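Sestano Kitchen Put-Away Set

README, revised December

What is in this folder

Recordings and notes from the staff kitchen trial at Sestano, the catering firm where all of the authors work or have worked. The set covers the put-away half of dish duty: taking clean chopsticks, forks and other small utensils and placing them in a holder. Washing, cooking and wiping down are not covered.

There are 772 episodes, recorded by 33 members of the kitchen staff with a hand-held gripper. The recordings are used to train the arm that now runs on the put-away station in the Pludard kitchen.

Folder layout

episodes/ one subfolder per episode, numbered
notes/ operator notes, typed up from the paper sheets
interviews/ summaries of talks with staff, names removed
schedules/ shift plans before and after the arm was installed
splits.txt training and held-out lists

The held-out list has 93 episodes. Please don't train on them. They were picked by operator, so no person appears in both lists.

Why we made it

Dish duty at Pludard was shared by whoever was on the closing shift. Sorting small utensils came last, when people wanted to go home, and it was the job most often left for the morning crew. Bernice Nyarko, who plans the shifts, asked for something that would take over the sorting without touching the rest of the close.

We recorded in small home-style kitchens as well as at work. The Pludard counter is too tidy and too well lit to teach an arm much about the smaller sites, where the sink, the cooker and the bottles share one counter.

How it was recorded

Each person got a short walk-through from Moataz Tawfik and then worked alone. An episode starts with the jaws open and ends when the item is released. Operators were told to work at their normal pace. Some sped up over a session anyway, and the notes mention it where we noticed.

Recording time was paid at the regular hourly rate and counted as part of the shift. Anyone could stop or ask for an episode to be deleted. Two people asked, and their episodes are not in the count.

What changed for the staff

The closing shift at Pludard used to need three people until 11 p.m. It now has two people after 10 p.m. The third person's hour was moved to morning prep. No one's weekly hours were cut during the trial, but several people said they would rather have kept the late hour because it paid an evening supplement. That complaint is still open, and the supplement is not settled at the time of this revision.

A new task has appeared, which the plans call station check. Someone has to load the tray, clear jams and move anything the arm has put in the wrong slot. Siyabonga Shezi did most of this in the first weeks and wrote the checklist in notes/station_check.txt. It was first treated as something people would fit in between other jobs. It now has its own line in the shift plan.

Opinions differ. Morning staff like finding the holders filled. Closing staff find the station slow and say they end up watching it. Both views are in the interviews folder, and we have not tried to average them.

Item types

chopstick_single: one chopstick, held upright
fork: metal fork, any size
spoon: metal spoon, any size
mixed: more than one type in the same episode

chopstick_single is the hardest class. The sticks are thin, they turn in the jaws, and a small error at the tip is enough to miss the opening. If you only have time to check one class by eye, check this one.
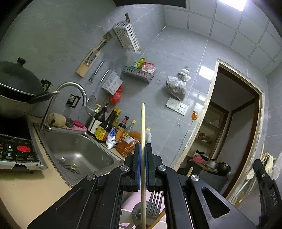 Sample view, chopstick_single: wooden chopstick held upright in the blue-padded jaws, sink and bottles behind.

Known problems

Lighting varies a lot between kitchens and was not corrected. Left-handed operators are few. In a number of early episodes the release comes right at the end of the recording, so trim with care. The words "holder" and "cup" are used for the same thing in the older notes.

The schedules cover Pludard only. The Kamari kitchen gave recordings but has no arm, so there is nothing to compare there.

Use

Free for teaching and for internal research at partner sites. Do not use the episodes to rate or compare individual workers. The staff agreed to record on that condition.

Contacts

Recordings and splits: Moataz Tawfik
Shift plans and interviews: Bernice Nyarko
Station check: Siyabonga Shezi
Deletion requests: Lahcen Ramadan, in person or by note at the Pludard office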